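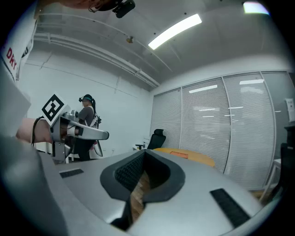
Frequently Asked Questions: Shared Office Rooms, Drandisel Building

Who may reserve a room?
Any tenant of the Drandisel Building with a current agreement may reserve a shared room through the Budon front desk.

How far ahead can a reservation be made?
Reservations open 47 days before the date of use. Each tenant may hold up to four at one time.

May the ceiling lights be adjusted?
Lights are controlled by the wall switch in each room. Tenants may not open or cover a fixture. Please report a flickering or failed light to extension 2965.

May items be hung from the pipes or ceiling?
No. Pipes, conduits and ceiling fixtures must be kept clear at all times — this includes signs, cords and decorations.

May tenants attach items to the walls?
Removable putty is permitted. Nails, screws and strong tape are not. Marks left on the white paint are repaired by Budon and charged to the tenant.

When must a room be vacated?
All shared rooms close at 6 p.m. Furniture should be returned to its original position before the key is handed in.

Last updated Monday, June 24, 2019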